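Was the robot demo at the Hanero open day worth anything, or was it all for show?

Posted in Local Events & Visits

I went to the open day in April with my brother-in-law, who works in packaging and wanted to see if any of this stuff is ready to buy. The invite said "robots learning everyday handling." What we got was a slide show, a sandwich, and then a person at a table wearing gloves and controllers, picking up small things. The guide told us 1847 of these handling clips had been recorded so far and sounded very proud of it. I have no idea if that's a lot. I asked when the robot would do the same job without a person and got an answer that went on for a while and had no date in it. Did anybody else go, and am I being unfair? They're running a second one and my brother-in-law wants to go back.

Reply from Farouk

You're not being unfair but I think you went in expecting the wrong thing. I did the 2 p.m. tour and it was the same program, sandwich included. The table work is where the training material comes from. A person does the task by hand, the gear logs where the hands go, and later somebody tries to get a machine to copy it. Whether that last part works is the whole question, and it's the part they skipped on my tour too.

I'll give them this, the table session was the only bit of the afternoon that wasn't a sales pitch. You could stand close and see what a handling job looks like when it's being recorded, with a controller strapped to each hand over black fabric gloves and another box on each forearm. The one I watched longest was a little white tube with a gray cap section, held level between both hands. It's a dull thing to watch, and I would still take it over the slides.

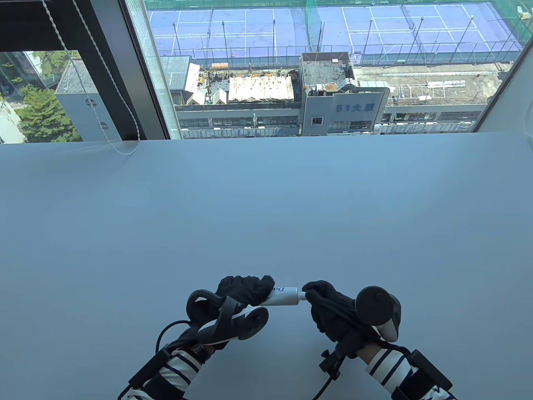 What to ask if you go back

Ask how many of those clips get thrown out. Our guide said "some" and moved on.

Ask whether anyone has tried it with different gloves. The ones I saw were loose and wrinkled across the knuckles, and I can't see how you get a good read on finger position through that. Maybe they don't need one. I'd like to hear them say so.

Ask to see a machine do one task, any task, start to finish, with the door shut and the presenter quiet. If they say it's down for service, you have your answer for this year.

Your brother-in-law should also ask for a price. They had 13 pages of handout and not a number in it with a dollar sign.

Reply from Multon

went last year when it was the Brelel people running it, same deal. nice view of the tennis courts out the window, that's about all I remember. parking is terrible, use the back lot

Reply from tapeandbox

I'll half disagree with Farouk. Every outfit doing this starts with people's hands, so seeing hands at a table doesn't tell you it's fake. What bothered me was the wording on the invite. If you write "robots" on it, folks with a business to run will take an afternoon off and expect a robot. I run a small packing line and lost over two hours counting the drive.

I emailed afterward and asked for results on anything box shaped. They wrote back politely and invited me to the next open day. So I'd say go if you're curious and live close by. If he wants to buy something, have him call first and make them tell him what will be running.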